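Filed under: Home > Paint & Walls > Color Advice

radlow_rd
Painted the spare room in Hevedier lavender, 17 bucks more per gallon than the store brand. The can promises "one coat, true color in any light." Mine went on patchy and needed two. Anybody get one coat out of this stuff?

patchjob56
No. "One coat" means one coat over a wall that's already lavender. I don't believe any can that says it.

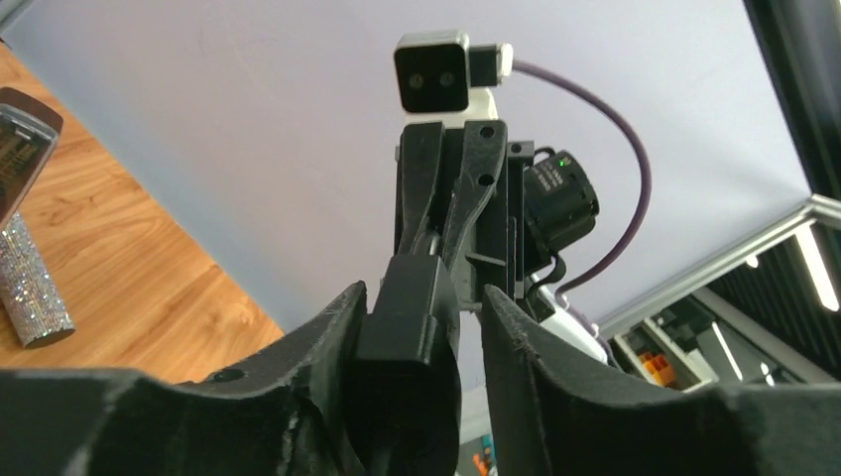 Lavender is a fussy color and I wouldn't blame the brand yet. We went with it in the workroom and I expected to hate it by August. I don't. Black gear stands out against it, and so does that purple cable looping down the wall, even though the two colors are cousins. Still took two coats — Stoltix, in my case.

howells_fan
Disagree. I did 70 square feet with one coat of Hevedier and it's fine. Did you prime?

radlow_rd
Yes, I primed. 70 square feet is a closet.

howells_fan
It's a hallway, thanks.

patchjob56
A small hallway with what kind of light? Put a lamp close to the wall at night and look again. I'd bet you find roller marks.

howells_fan
Checked. One spot by the switch — I can live with it.

radlow_rd
So, two coats. Going back for another gallon.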